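When the grippers lose track: your questions about the November tracking fault
November | By Yi-an Ham
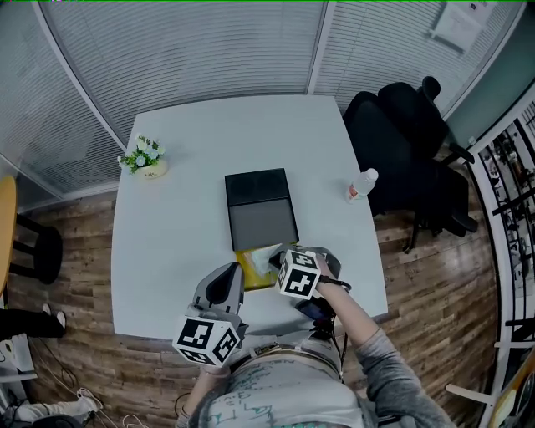 Hitden Shop Notes, Issue 40, p. 94

Thank you all for being so patient with us! I've tried to gather up the things you asked most.

What went wrong?
The position recorded for the right hand gripper drifted during packet and box work, so the jaws seemed to be closing well off to one side. Of the 493 takes we checked, 238 had the fault.

Was it the marker cubes?
Partly, yes. One cube had worked itself a little crooked on its mount, and we had been so busy looking at software (days of it, I'm sorry to say) that we didn't give it a wiggle until late.

Do I have to redo my takes?
Only the ones flagged in the Lorkimham log. Please leave the rest alone, even if they look a bit untidy.

Is there anything to watch for safety-wise?
Mind the cable. Keep some slack in it when you reach across the table, and if it tugs, put the gripper down before you sort it out.

Comments

Deok-su Ma: Does the wiggle check go before or after calibration?

Yi-an Ham: Before, please, and again after lunch!

halliday_bench: Ours had the same drift on the left one. Tightened it and reran, will report back.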